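Soft Object Pickup, Part 3: Grabbing a Plush Off a Bag

Vestau build notes. June update.

Parts 1 and 2 covered mounting the arm and getting the hand to open and close without stalling. If yours still buzzes when it's closed on nothing, go back and redo the end stops first. None of this will work otherwise.

This part: picking a soft thing up off another soft thing. Harder than a block on a bare table. The surface gives when you press on it, the toy gives too, and the fingers want to grab both.

What you need

The arm and hand from part 1, with the Wegener hand controller
Laptop with the Rolletetti scripts (the part 2 version is fine, no new install)
One small plush toy, palm size or smaller
A backpack, empty or nearly
A table that doesn't wobble
Tape for marking the spot

Any bag will do. I like one with some padding on the front. Canvas slides all over the place.

Step 1. Lay out the bag

Flat on its back, front pocket up. Zippers closed, all of them, pulls up at the top and away from where the fingers will go. I caught a pull on the second day and it bent a fingertip pad. Pads are the Vurance ones and they come in packs of ten so fine, but it's still twenty minutes with a tiny screwdriver.

Tape two corners of the table where the bag sits. You will bump it. You want to be able to put it back.

Step 2. Set your speeds

Open the settings file and change these:

approach_speed = 40
close_speed = 40
max_close = 84

Speeds are percent of full. max_close is how far shut the hand will go, 100 being a full fist. For the block in part 2 we had it at 97, which is way too much here. At 97 the fingers go right through the squish and pinch up a fold of bag. Save the file. Restart the script, it doesn't reload by itself.

Step 3. Place the toy

Put it on the quilted part or whatever flat area is below the pocket. Not on the pocket opening – the fabric folds there and a finger can slip in. Leave the toy loose, don't press it down.

Step 4. Come in from the side

Straight down from above seems like the obvious way and I wasted an entire evening on it. The hand blocks your view and the toy just gets squashed. Bring the hand in from the side, low, one finger going over the top of the toy and the other curling in under it. Think of scooping a sock off a bed.

Move the arm by hand in teach mode the first few times. Save a point just before contact and another one at contact. Check the wrist cable at both. It needs a loose loop with enough slack for the whole move, otherwise it tugs on the hand right when you're trying to hold still.

Fingers should be touching the toy and resting lightly on the bag, like so.

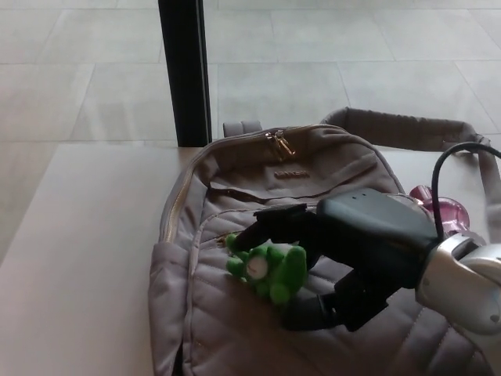
Step 5. Close and wait

Run the close command, then wait 1000 ms before any lift. The delay goes in lift_wait. Plush keeps squeezing down for a bit after the fingers stop, and if you lift right away it slides out the bottom.

Then lift slow. Straight up, a hand's width, stop. Look underneath. If the bag is coming up too, open, go back to the contact point, and raise that point a hair. Drop max_close by two or three if it keeps hapening.

Step 6. Put it down again

Same path backwards. Open the hand all the way before you back out. Fuzzy fabric clings to the pads and a half open hand will drag the toy off the table with it. Wipe the pads now and then too, they collect fluff.

Troubleshooting

Toy rolls away on approach: too fast, or the under finger is too high. Try 30.

Bag slides: put a strip of shelf liner under it.

Hand closes but no grip: pads are dirty or on backwards. Ribbed side goes in.

Script quits with "limit": the lift point is to high for the arm at that reach. Move the whole bag closer and teach the points again.

Once it works from one spot, turn the toy a quarter turn and try again with the same saved points. Mine needed a new contact point for every direction except one. Save them all under different names, part 4 uses them.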